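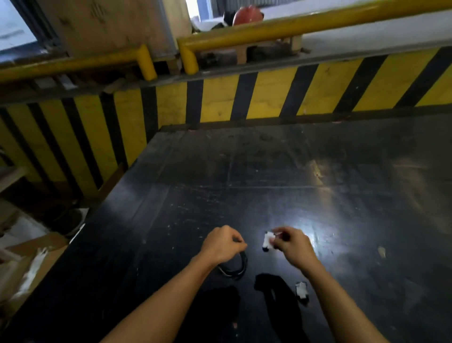

Wamano has been one of the more talked-about new slots on Jundgate this fall, and when we reviewed it a few weeks ago we spent nearly half the page on the sound, so it seemed only right to go and find the woman who made it. She is the sound lead at Haruna, a small game studio in Anbridge, and she asked us to leave her name out (she says her mother reads this site and would never let her hear the end of it!). She has a nice way of talking about her work, with plenty of side trips. Her first job in the business was looking after slot cabinets on a casino floor, and a good part of every shift went on black cable like the one lying in a loop on the table there. "I could wind it in my sleep," she says. "I think I did, a couple of times."

She spent nine years on that floor before she ever made a sound for a game. The cabinets had their own tunes, and she heard them all at once, all day, on top of the carpet cleaners and the drinks carts. You would think that might put a person off for life, and we said so, but she laughed and told us it was the best schooling she could have had. "After a while you stop hearing the noise and you start hearing who is in tune with who," she says. "Some of those old games were lovely together. And some of them, oh my goodness, you wanted to go and stand in the parking lot."

What came out of those years

The main thing she took away, she tells us, is that a slot has to be pleasant when you're losing. Most spins don't pay, and that's simply how the game is built, so the sound you hear most is the sound of reels stopping on nothing much. On Wamano that sound is a soft wooden knock, and she made it by tapping the lid of an old bread box in her kitchen. She recorded it over and over for most of January, with a blanket on the window to keep the street out.

"People always ask about the big win music," she says. "It's fun to write and I love writing it, but you might play a whole evening and hear it once. The knock, you hear that every few seconds. If the knock is mean, the whole game is mean."

She is careful on another point too, and we were glad to hear it. Wamano stays quiet when a spin pays back less than you bet. Plenty of games ring and sparkle over a payout that has left you worse off, and she has never liked it. Her view is that a player should be able to tell with eyes closed how the evening is going, and that it's only good manners to let them.

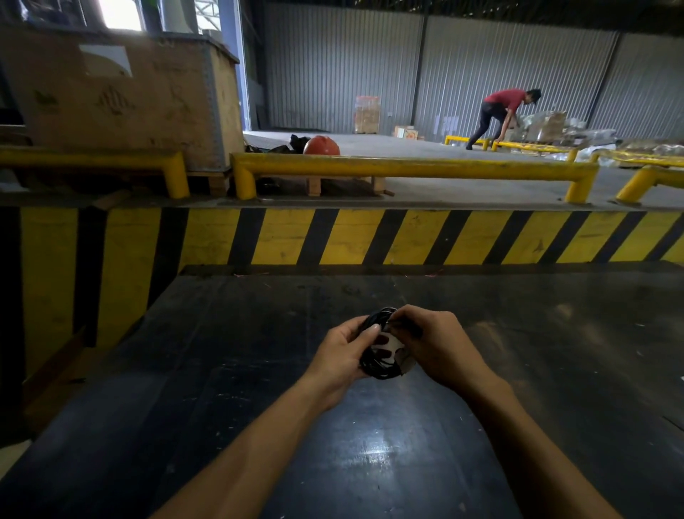 One Wamano player wrote to us to say that the quiet took some getting used to, and that for the first evening it felt as if the speakers had come loose, but that going back to other games afterward was like walking into a room with the TV on too loud. We read that out over coffee, and she asked for a copy to take back to the studio.

The river music

The tune that plays under the main game is the part we get asked about most. It has two layers, a slow one that never stops and a brighter one that drifts in and out depending on how close you are to the bonus round, and she wrote the slow one first, on a keyboard with a sticking key. She kept the stuck note in. You can hear it if you listen for it, a little hum that hangs on longer than it should, right before the boats cross the screen.

"I fixed it once, very neatly, and played both to the others without saying which was which," she says. "They all went for the one with the hum. So there it stays, and I never did get that key repaired."

We asked how many sounds there are in the whole game, expecting a few dozen. The folder holds up to 3,000 files, she says, if you count every version she tried and couldn't bear to throw away. Her computer complains about it every time she opens it.

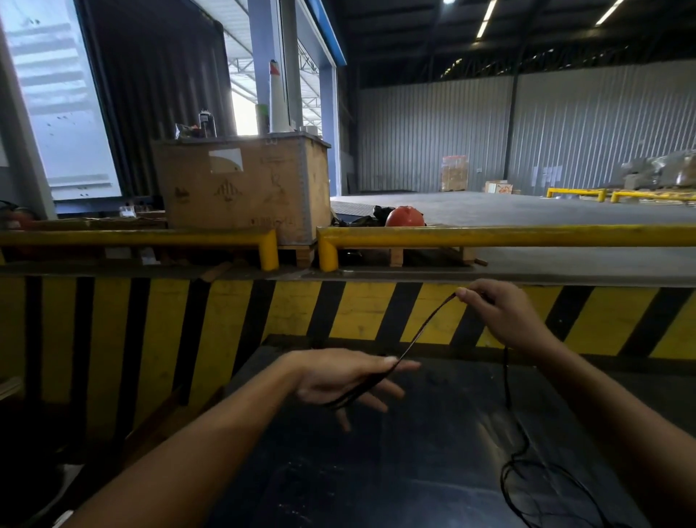

Playing with the sound off

We had to bring it up, being a bit guilty of it ourselves on the train. Doesn't it hurt, after all that work, to know how many people play on mute? She took it very well. Her own sister plays with the sound off, and so does she on the bus, and she'd much prefer that to somebody making the whole bus listen. All she asks is that you give a new game one good go with headphones before you decide.

As for what's next, Haruna has two games on the way, and she could only talk about one of them. It's set in a bakery, there's a cat in it, and the bread box is coming back. She's hoping to get the cat's purr right before the holidays, and so far the neighbor's tabby has refused to do it anywhere near a microphone.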